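Chapter 6
Grippers and Grasping

In this chapter you will learn:
how a two-finger gripper turns one movement into two
why finger pads matter as much as motors
how to plan a set of grasping trials
how to record results so that another team can repeat them

Before you start, you should have finished the linkage exercises in Chapter 5. Keep your card models, as you will need them for Activity 6.2.

6.1 The Cillport club project

The robotics club at Cillport meets on Monday evenings. In its second year the members decided to stop building wheeled robots for a while and work on picking things up. Aarne Juntunen, who taught the club at the time, set them one task: collect enough good recordings of everyday grasps to plan a gripper for the January competition at Pesberg.

The members began in the classroom with wooden blocks. Blocks have flat sides and stay where they are put, and the first tests went well. The entry in the club log for Mon 4 December reads: "14 blocks, 14 lifted. Too easy. Try a kitchen."

Kitchens are difficult places for a gripper. Objects there are round, thin, soft or see-through, and they stand close together. A spoon lying flat on a worktop leaves hardly any room for a finger to get underneath. Glass is hard for a camera to pick out from what is behind it. Light from a window can hide an edge completely, and a polished surface can show a reflection where there is no object at all.

The club used hand-held grippers for this stage. A person holds the tool, opens and closes the fingers, and a camera on the tool records what happens. No robot arm is needed. The team can work in any room and learn about the fingers before spending money on the rest of the machine.

6.2 Parts of a two-finger gripper

Most of the grippers in this book have the same main parts. The fingers do the holding. The pads are fixed to the inner faces of the fingers and touch the object. The linkages are the bars that carry the fingers, and the pivots are the points where the bars turn.

Look at the photograph below and find the pads, the linkages and the pivots before you read on.

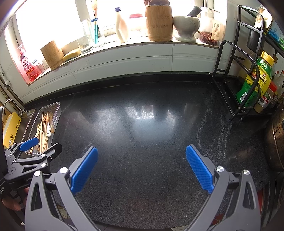 Figure 6.1 Two hand-held grippers at a kitchen worktop. The nearer one is open, with nothing between its blue pads.

The pads on the nearer gripper have a textured surface. Texture can help a pad to hold, but the material and the force used also make a difference. Hugo Aubert, a member of the club, tested three pad materials on the same plastic cup and made up to 60 attempts with each. His table is printed in section 6.4 – do not look at it until you have made your own prediction.

Activity 6.1
Work in pairs. Choose five objects from a kitchen or canteen. For each one, write down where you would place the two fingers and what might go wrong. Swap lists with another pair and compare.

Key words
gripper, finger, pad, linkage, pivot, grasp, trial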